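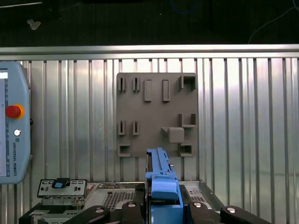
1/ Wall organiser, April 2026

Grey plate on ribbed metal. Clips, slots, little square sockets. Emel calls it a fixture board. I call it a shelf with ambitions.

2/ Every slot has a purpose. I've learned 2.

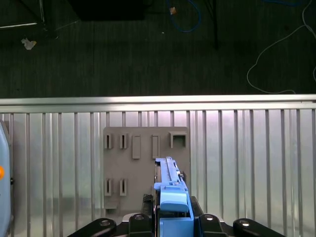
The board, plus something blue.

3/ Next, the hard drive in its blue caddy. Favourite colour, least favourite chore.
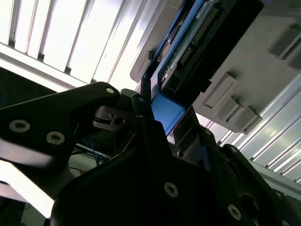

4/ Label your drives — February me didn't. 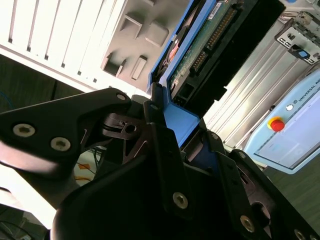 Anyway, 900 holiday photos to sort, mostly of one jetty.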